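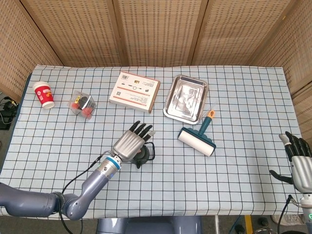
Table with checked cloth and folding woven screen. Paper cup on its side, left.

Nendari Picture House, Screen 2
Pre-opening safety inspection, November, with comments
Event: Asadi science fiction season, 70 mm and digital double bill

Items are marked Pass, Pass with comment, or Action. Action items must be closed before the doors open to the public. Comments from the previous inspection are repeated only where they still apply.

1. Auditorium and seating

1.1 Seats fixed, no loose arms or bases. Pass with comment. Row F, seat 11: base returns slowly and projects into the walkway when empty. Spring to be replaced. Seat may be sold in the meantime.

1.2 Aisle lighting. Action. Two step lights out on the left aisle, rows J and K. The double bill has a nine-minute sequence with almost no light from the screen, and latecomers will be using that aisle.

1.3 Wheelchair spaces clear. Pass.

1.4 Floor coverings. Pass with comment. Carpet edge lifting at the rear cross-aisle. Taped. Tape is not a permanent repair and was noted as temporary last time too.

2. Exits and alarm

2.1 Exit doors open fully from inside with one push. Pass. All four tested.

2.2 Exit signs lit and visible from every row. Pass with comment. The Lulovum cardboard spaceship display in the right-hand corridor hid the lower half of the sign when seen from the foyer end. Moved 2 m during the inspection. Floor now marked.

2.3 Fire alarm sounds in auditorium with feature audio at show level. Pass. The audio mute relay operated on alarm.

2.4 Extinguishers in place, in date, pins sealed. Action. CO2 unit outside the projection room is past its service month.

3. Projection room

3.1 Xenon lamp hours. Pass with comment. Lamp reads 1105 hours against a house limit of 2000. No change needed during the season. Face shield and gloves are in the cabinet; the left glove is torn and should be replaced before the next lamp change.

3.2 Lamp house extraction. Pass. Interlock tested with the fan off; lamp would not strike.

3.3 Film path guards on the 70 mm machine. Action. Lower guard missing one screw and can be moved by hand. Not to be run until fixed.

3.4 Print storage. Pass with comment. Reels for Retard, the French-language short that opens the programme, were on the floor behind the door. Moved to the rack. Cans are heavy and should be lifted by two people.

4. Sound and lighting

4.1 Surround speaker brackets and safety wires. Pass.

4.2 Sound level. Pass with comment. The trailer reel is louder than the feature. Fader to be set for the trailers first and raised afterwards.

4.3 Flashing light notice displayed at box office and on the door. Action. Notice at box office only. The hyperspace scene in the second film needs the notice on both.

5. Foyer and costume parade

5.1 Capacity sign. Pass. Auditorium limit 541, staff included.

5.2 Prop weapons policy displayed. Pass with comment. Wording allows foam and light plastic. It does not mention lit sabres with metal handles. Add a line.

5.3 Portable heaters. Pass. None in use.

5.4 Cables across walkways. Action. Photo booth lead crosses the queue. Reroute along the skirting or fit a cable ramp.

Open actions: 1.2, 2.4, 3.3, 4.3, 5.4
Reinspection of these items only, 4 pm on the day before opening.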